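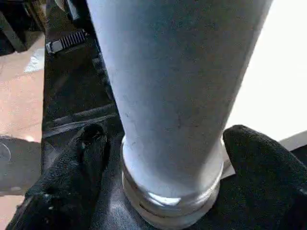 Gamari: Viewer and Press FAQ
Last updated February 3, 2021

What is Gamari?
Gamari is a fantasy drama series adapted from the Sturnelside novels. The first season has eight episodes. Each episode runs between 45 and 55 minutes, not counting the recap.

Do I need to read the books first?
No. Season one covers the first novel and the opening chapters of the second. Characters who first appear later in the books are not introduced early.

Who plays the Regent?
Nathalie Kuipers. The role was announced before filming began and has not been recast. Ekow Fiadzo plays her brother, Dumier.

Dumier is described differently in the novels. Was the character changed?
The novels give his age and his rank. They do not describe him in other respects. The casting call listed age range, riding ability and stage combat. His storyline follows the book up to the siege, where two scenes were moved to an earlier episode.

Why are comments closed on some cast posts?
Comments on a post are closed when moderators can't keep up with reports. The cast announcement drew 290 reports on its first evening, most of them for racist abuse aimed at one actor. Abusive comments were removed and the accounts were blocked from the page. Criticism of the writing, pacing or effects is allowed and is not removed.

How do I report a comment?
Use the report link under the comment and select a reason. Do not reply to the comment or repost it. Reports are reviewed within 2 working days.

My comment was removed. Can I appeal?
Yes. Send the appeal form within 30 days. Include your user name and the title of the post. Appeals are read by a different moderator from the one who removed the comment.

Is there a limit on comment length?
1,000 characters, including spaces. Links count toward the limit.

Can I send mail to the cast?
Letters go through the Mazurek publicity office, which opens all mail before forwarding it. Packages are returned unopened. Replies are not guaranteed.

Will there be a second season?
Scripts are being written. A filming schedule has not been set. The next update is planned for May.

Can I use stills on my own site?
Stills in the press folder may be used with the credit line supplied. Cropping is permitted. Stills may not be used on merchandise.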